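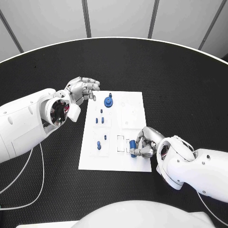

Notes and sources in popular history: endnotes keyed to page number with no superscripts

marginal_hand
Finished the Birnitz survey of river freight last night and I want to complain about one thing before I return it. The notes are blind. There are no numbers in the text. At the back you get a page number, a three or four word phrase in italics, and then the citation. I read with a pencil and I check things, and I had to keep a second bookmark in the notes and flip to it on every page to find out if a claim had a source at all. Is there a reason publishers still do this? The book is otherwise careful work.

quarto_dan
Trade houses think superscripts scare off general readers. I've heard that from two editors at different places. Neither had any data on it, as far as I could tell.

marginal_hand
I have read a lot of books with superscripts and was never scared.

lowwater
I'll defend the practice up to a point. Narrative history is meant to be read straight through. If there are 42 little numbers in a chapter, your eye stops 42 times. With phrase-keyed notes you read the chapter, then read the notes for the chapter in one pass. That's how I do it and it works fine.

The real problem with the Birnitz book is coverage. Chapter 7 has three notes, total, and it quotes letters on nearly every page. Some of those letters are only identified by the name of the collection, with no box or folder.

quarto_dan
Agreed on chapter 7. I tried to trace the warehouse inventory quoted near the end of it. The note gives the archive and the words "business papers." That collection has a finding aid, and the business papers take up most of it. A reader can't do anything with that note.

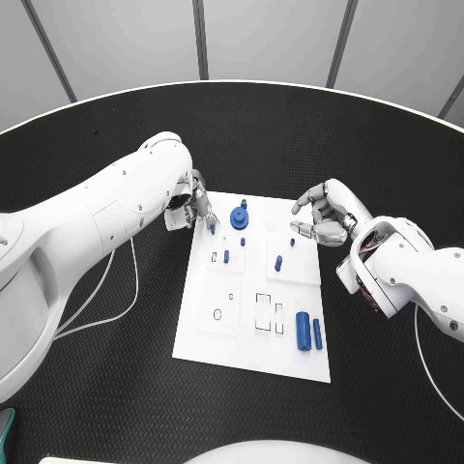
The format makes that kind of gap easier to miss, too. With numbered notes, a page with no numbers on it looks bare and a copy editor will query it. With keyed phrases, the page looks the same either way. I'd guess that some of the thin spots in chapter 7 got through for exactly that reason.

lowwater
That's an argument for better copy editing. You can write a bad numbered note just as easily.

quarto_dan
You can write one, but you can't hide that it's absent.

foxed_and_bumped
Depends on the edition. I have the Rodholm hardcover and the notes there have running heads that say "Notes to pages" with the range. The paperback dropped the running heads and kept the old page numbers in the notes, even though the text was reset. From chapter 3 onward the keys are off by two pages, and by the end it's more than that. Which one do you have, marginal_hand?

marginal_hand
Paperback, from the library. That explains a good deal. I had written off several claims as unsourced after looking under the right page and finding nothing. I'll go back and search by phrase.

foxed_and_bumped
Search a page or two back from where you think it should be. The phrases themselves match the text as far as I've checked, which is the first half of the book.

lowwater
So the format isn't at fault. The paperback is.

marginal_hand
I don't accept that. Numbered notes survive a reset without anyone touching them. Keys tied to page numbers have to be redone every time the pages move. A system that breaks when the type is reset is a weaker system, even if a careful house can make it work.

ibid_passim
Coming from the reference side: the ebook handles this differently again. Each phrase in the notes links back to its place in the text, but there is no link in the other direction, so you can go from note to passage and can't go from passage to note. For a reader who starts from the claim, it's the wrong way around.

Russo's book on the canal towns used plain numbered endnotes, restarting with each chapter, and put the short-form citations in with the full ones listed separately. It's longer by a few pages and I never lost my place. If you want to compare the two approaches on similar material, read one after the other.

lowwater
The Russo is also a much drier book. I gave up halfway.

ibid_passim
The prose is dry, yes. I don't think the notes caused it. 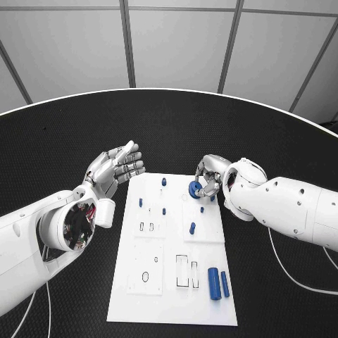

One more point on the letters. Both books use the same correspondence for the spring flood, and they date one of the letters differently. Russo puts it in April and says in the note that the date is inferred from the postmark. Birnitz puts it in July with no comment. If July is right, the argument about the late repairs holds up. If April is right, the letter was written before the repairs were even ordered, and that section needs another source.

quarto_dan
I missed that completely. Which page in the Birnitz?

ibid_passim
Hardcover, the section headed "Low Wharf." Look for the phrase "no timber to be had" in the notes.

foxed_and_bumped
Found it. The note cites the printed edition of the letters, the Drunex reprint, and gives no date at all. My copy of the reprint has the letter filed under July with a question mark in brackets. So the question mark got lost somewhere between there and the Birnitz.

lowwater
All right, that one I can't defend. A bracketed question mark should have gone into the note.

marginal_hand
I renewed the book. Will post again when I've been through the later chapters with the page offset in mind.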